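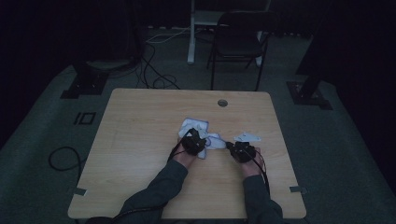
Workshop tips: trying out hand grippers before you pay for them

Every gripper maker has a clip of its product picking up a foam cube. I have stopped watching them. A foam cube is the friendliest object in the world and it tells you nothing about how a tool will do with a kitchen towel, so towels are what I use for first trials now.

A few habits that have saved me money, for anyone with a garage or back room and a pair of hand-held grippers on loan.

Start with a rag, bare fingers first. Fold it, unfold it, pull one corner out, flatten it again. Write down where you pinched. If your own fingers need three tries to find a corner, don't blame the jaws later.

Use one towel for the whole comparison. A thick one with a bound edge is good, and the binding should be a different color from the rest so you can find it on video. Orlando Villanueva swears by thin dishcloths and says mine are too easy. He may be right, but his slide off the table when the heater comes on.

Check the finger pads before the software. The Poltel rep spent most of an hour on tracking accuracy and had not brought spare pads. Run a fingernail along the tips and look for chips and rough bits that could snag terry. Look at the corners too. Printed parts round off, and a rounded corner slides over a hem it used to get under.
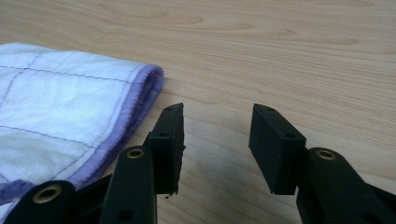 Wiggle each finger at the pivot. A little play is normal. If one side has more than the other, the pads won't meet square, and you'll end up blaming the towel for it. Tighten, try again, and if the slop comes back within an evening, send the thing home.

Do twenty folds, not three. Anybody can get three good ones. Minent's sheet promises 300 cycles between adjustments; I got to 190 before the left side wanted a screwdriver. Maybe I'm rough with it. I'd still ask what they were gripping.

Mind the cables. A stiff one tugs at your wrist, and after half an hour you hold the tool differently without noticing. Leave a loose loop at the back of the hand and tape nothing until you've reached all the way across the table.

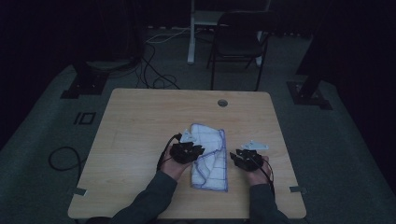 Two grippers and one towel, left side in contact, right side a little way off.

Keep the light the same from one trial to the next. I've seen Galtdale's tracking praised and cursed in the same week, and I suspect the lamps had more to do with it than the controller did. Write down which ones were on.

About price: the pair I'd recommend to a beginner, with gritted teeth, is the $140 set from Pētersons. The $700 pair closes more smoothly and folded my towel no better. Uyên Lý disagrees and has promised me a rematch with fitted sheets in November.

Wash the towel between brands. Lint on the pads changes the grip, and the second brand always gets the worse deal. Wipe the pads with a damp cloth and let them dry before you start again.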